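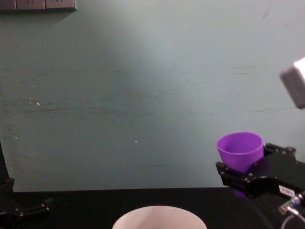 Figure 2. Purple plastic cup and white bowl at a black tabletop, against a pale grey-green wall.

4. Shared dishes and the question of who washes up

When we first began visiting shared kitchens in Bodevport, we expected people to want to talk about food. They did, of course, and generously, but sooner or later nearly every conversation came around to the dishes. Who had left the pot to soak overnight, whose mug had gone missing, and whether a cup used only for water really needs soap – these were the matters that people had thought about long and hard, and often with a good deal of humor.

Plain everyday pieces such as those in Figure 2 came up more often than anything handed down or expensive. Residents of the Kemeys building, where we spent the most time, drew a line between "house" dishes and "own" dishes, and the line moved depending on who was speaking. House dishes could be used by anyone and were washed, in principle, by whoever used them last. Own dishes lived in bedrooms or on a high shelf, and borrowing one without asking was remembered for months. One older resident told us that she had stopped speaking to a neighbor over a soup bowl, and then started again over the same bowl when it was returned to her in February with soup in it.

Landry and Simard, in their earlier study of student housing, treated quarrels of this kind as a sign that shared living was failing. We read our own interviews a little differently, and we are grateful to Tanko Tamuno for pressing us on the point. In the Harar house, where arguments over washing up were frequent and loud, people also ate together most evenings and knew a great deal about each other's families. In the quieter Justau building the sink was usually clear, and several residents could not tell us the names of the people across the hall. We would not want to make too much of this, as the two buildings differ in many other ways, rent among them.

Written rules were less help than we had supposed. Khurana kept copies of the notices taped up over the sinks, and they grow longer and crosser as the year goes on, with capital letters and underlining. Sârbu, who did most of the evening visits, found that residents could seldom repeat what the notices said. What they could repeat, down to the tone of voice, was what somebody had said to them in person while drying a plate.

4 comments 9 shares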